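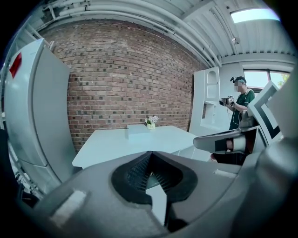

**Pre-session inspection – hand-held gripper, Stekville room**
Project: Flulline
Inspected by: Marjatta Lehtinen
Date: 16th November

Items are marked P (pass), A (pass with action) or F (fail). Comments are required for A and F.

| No. | Item | Result |
|---|---|---|
| 1 | Gripper housing free of cracks and sharp edges | P |
| 2 | Finger joints move freely through full travel | A |
| 3 | Marker panel secure and clean | P |
| 4 | Wide-angle lens clean, recording started and stopped on command | P |
| 5 | Headset strap and cable in good order | A |
| 6 | Walkways clear, furniture stable | P |
| 7 | Recordings from previous session copied and checked | F |

**Comments**

Item 2. Slight stiffness was felt when closing. The joint is to be cleaned before the next session and the opening width measured again. Earlier trials need not be repeated.

Item 3. The panel is printed in black and white and stands above the lower jaw. Marks or scratches on the print reduce the number of usable positions, and operators are reminded not to touch its face.

Item 5. The cable hangs down the wearer's chest and could catch on the gripper. A clip is to be fitted at shoulder height.

Item 7. Of 1257 recordings listed, 689 have been checked against the Gautam method, in which finger position is worked out from the marker alone. Tracking was lost in 114 of these, and 24 had no usable start point. The remainder must be checked before any result is reported to Pollelov.

**Decision**

Sessions may continue once items 2 and 5 are closed. Item 7 does not prevent recording – it does prevent release of the data.

Re-inspection of items 2 and 5: before the end of November, by a person other than the operator.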